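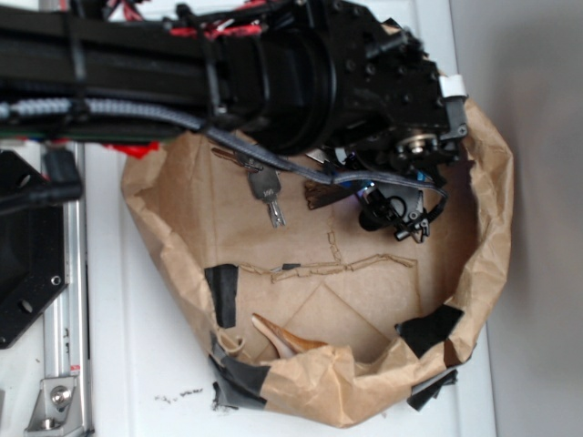
About Julotier

Neighbourhood grocery and lunch counter. Open since June, nine years back now. Started by Theda Kuhlmann out of a rented kitchen – soup, bread, one kind of pickle. Guilan Hou joined the second winter and brought the dumplings. Still the best seller, by a long way.

What we do

Lunch orders, pantry boxes, a bit of catering. Everything cooked on site exept the bread, which comes from Schwerdtfeger two streets over. Order by 9, pick up from 11:30. Delivery in the neighbourhood only. We tried going further out, the soup didn't love it.
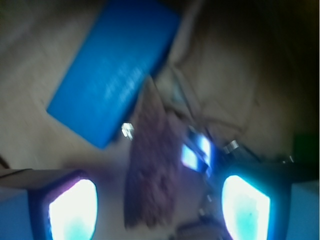

Pantry boxes change every week. Rice, beans, whatever greens the growers have too much of, a jar of something from Guilan's shelf. Cards with cooking notes go in too, short ones, and people do hang on to them. Our colour is blue, a good bright cobalt sort of blue, and Theda picked it off a paint chart in under a minute. Labels, apron strings, the front door. Regulars call us "the blue door" and we've stopped correcting them. Small box feeds two, large feeds four with leftovers. No substitutions on the small one, sorry.

Boxes are $39 small, $90 large. Catering starts at $99 a tray. Prices went up a bit this year, oil and flour mostly, and we held off as long as we could.

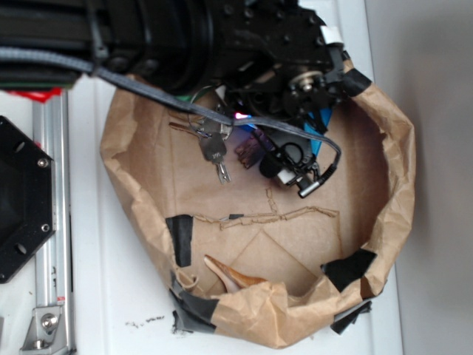
Gift cards work on all of it, catering included. They don't expire. If you've got an old one from the rented kitchen days, bring it in, we'll honour it.

Who's here

Theda – ordering, soups, the books
Guilan – dumplings, pickles, Saturday classes
Five part-timers, mostly students, all of them faster at folding than Theda

Classes run most Saturdays, almost always full, so email early. Beginers welcome. Bring an apron and a container with a lid.

Closed Sundays and stat holidays. Parking behind the building, not in the dentist's spots please.

Page updated September 26, 2022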